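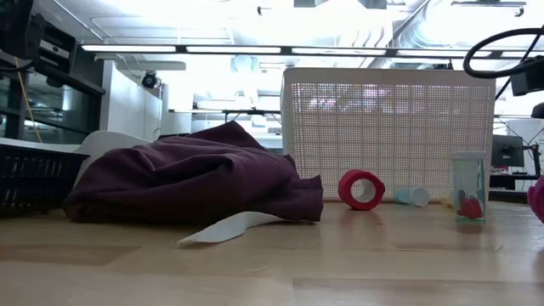
Melline is a list of colour names, copied out by hand from old shade cards for dyes, wools and dress fabrics, with notes on what each name seems to have meant to the people selling it. I started it because I couldn't get my own family to agree on what "wine" was, and it got rather out of hand! The reds are the worst for this. Take that cloth heaped on the table in front of the white basket: I'd say maroon without thinking, my sister would say burgundy, and the Grastolard card from 1969 has a "Damson" that could pass for it in the folds and a "Claret" that could pass for it on the raised bits. So the data here is the words first and the colours second, and if you came looking for exact values you'll be a bit disappointed (sorry).

Home Files Names Notes Changes Licence Contact

What's in it

There's one main table, names.csv, with nearly 200 rows in this release. Each row is one name on one card, so "Fern" turns up more than once, as it should, and please don't merge them. I did that in the first version and regretted it for weeks, as the Ghanem "Fern" is practically mustard.

The columns are:

card – which shade card the name comes from
name – spelled as printed, mistakes and all
family – red, blue, brown and so on, my own choice
goods – dye, wool, cotton, lining or unknown
neighbours – the names printed on either side of it
plain_words – how I'd describe it to someone over the phone
disputed – yes if anybody who looked at it with me disagreed
remarks – whatever else I wanted to say

The neighbours column is the one I'm fondest of. A name on its own tells you very little, but once you know that "Biscuit" sat between "Oatmeal" and "Fawn" you've got a fair idea where you are. It's blank where a card has been trimmed, and a good few have been, as people would snip off the shade they wanted and post it with the order.

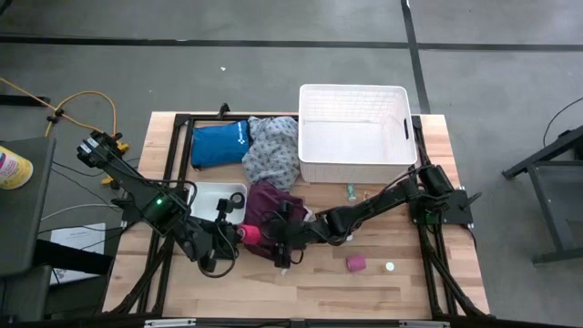

Trimmed cards are also why the remarks get so long in places. When a strip is missing I've written down what I could work out from the printed order form on the back, and I've put the word "guess" in front of it every time. Filter on that if you only want what's properly there on the card. The Pralgate wool cards come off worst, with most of the greens gone (somebody in that house loved a green cardigan).

How I did it

I read every card by a north window, and then again under the kitchen light, and wrote plain_words both times before looking at the earlier attempt. If the two didn't match I kept the daylight one and put the other in the remarks. It's slow, and I enjoyed it far more than I expected to. Isamu Fujimoto read the cards separately for the blues and purples, where I don't trust myself at all, and his words are kept exactly as he gave them. He uses "inky" a lot. I've left it.

I haven't measured anything. Old ink fades, card goes yellow, and a little tuft of wool that's been in a drawer for decades isn't the colour it was in the shop, so a column of neat colour codes would have looked much surer than it had any right to.

Things to watch for

Black and white are hardly in here. The cards mostly list them in the small print with no sample, and I only took names that had a sample beside them. Browns are over-represented, partly from the linings and partly from what people seem to have wanted. A handful of names on the older cards describe skin or places in ways nobody would print now; they're in the table as printed, and the remarks say so.

The family column is the weakest part. I had "Mulberry" down as purple for ages, moved it to red, moved it back, and it's currently red again.
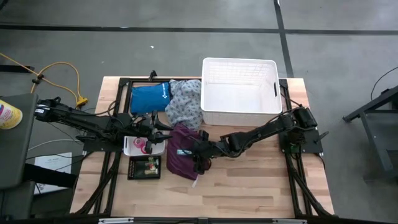 Iara Tapia wrote in to say that "disputed" ought to be a count and not a plain yes, seeing that one person grumbling over "Teal" is a different matter from a whole table falling out about it, and she'd like to know which names got the loudest arguments. I think she's right, but I never wrote down who disagreed in the early batches, so I can't fill it in backwards. New rows will have the initials of whoever objected.

Changes

Version 2, 25 September 2025: duplicates un-merged, neighbours column added, Isamu's blues and purples put in, "Mulberry" moved (again).

Using it

Do what you like with the table, just keep the card column attached so the names don't drift loose from where they were printed. Corrections are very welcome, and so are scans of any card with the greens still on it – particularly Pralgate ones, even tatty. Put the name of the card in the subject line and I'll get to it when I've finished the linings.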